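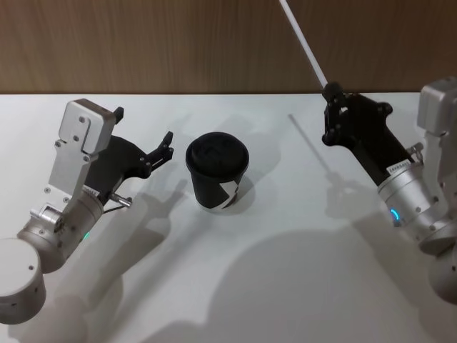

Vandana Chaturvedi would rather have seen a deposit scheme than another change to the lining. The cups used on the Koltetti office campus, she told the site services meeting in February 2024, already hold coffee well enough, and the difficulty lies in what happens to them once they are thrown away.

Her remark came in response to a proposal by the campus caterer, Rana, to replace its polyethylene-lined paper cups with cups that carry a water-based dispersion coating. The change would apply at the two coffee counters and at the vending points on the upper floors. Koltetti has approved a trial lasting 35 days. No decision has been made on a permanent switch.

A standard paper cup consists of a paperboard wall and a thin layer of plastic, usually polyethylene, on the inner face. The plastic keeps liquid out of the board and also allows the side seam and base to be heat sealed. During recycling, the board has to be soaked and agitated until the fibers separate from the film. Mills built for newspaper and cardboard often run the pulper for too short a time to achieve this, and the lined board is screened out with the rejects.

Dispersion coatings are applied as a liquid and dried on the board. They are thinner than an extruded film and tend to break into small particles in the pulper, so more of the fiber passes through the screens. Results vary with the coating chemistry and the mill. Heat sealing is less forgiving, and a poorly set machine can produce cups that weep at the base after standing for a time.

Ilteck, which supplies the cups, has offered a single-wall version in one size for the trial. The supplier states that the board weight is unchanged and that existing lids will fit. Lids are excluded from the trial and will continue to go into general waste.

Collection is the other half of the proposal. Cups are currently placed in mixed bins with food residue, and the waste contractor, Murex, does not accept them as paper. For the trial, Murex will supply 23 tube-type collectors with a liquid drain at the top. Each tube takes stacked cups of one diameter. Full sleeves will be removed by the evening cleaning shift, weighed, and baled separately from office paper.

Poonam Sachdeva, presenting the plan, said the weight of the sleeves would be compared with the number of cups issued at the counters to give a return rate. Contamination will be checked by opening a sample of sleeves and separating out lids, stirrers, napkins and cups brought in from outside. She did not give a target for either measure.

Chaturvedi questioned whether the return rate would mean much with no incentive attached. Under the deposit arrangement she favors, customers would pay a small charge at the counter and recover it when the cup came back. Sachdeva replied that the current cash registers cannot process refunds of that kind – the software would need to be replaced first – and that the idea could be considered separately.

Reusable cups remain available at both counters. They account for 7 percent of hot drinks sold, according to the figures circulated with the proposal, and the discount for using them will stay in place during the trial.

Existing stock of lined cups will be used up at the vending points before the new ones are loaded. Staff are asked to empty any remaining liquid into the drain and to remove the lid before placing a cup in the collector. Cups from other outlets should go in the general waste bin.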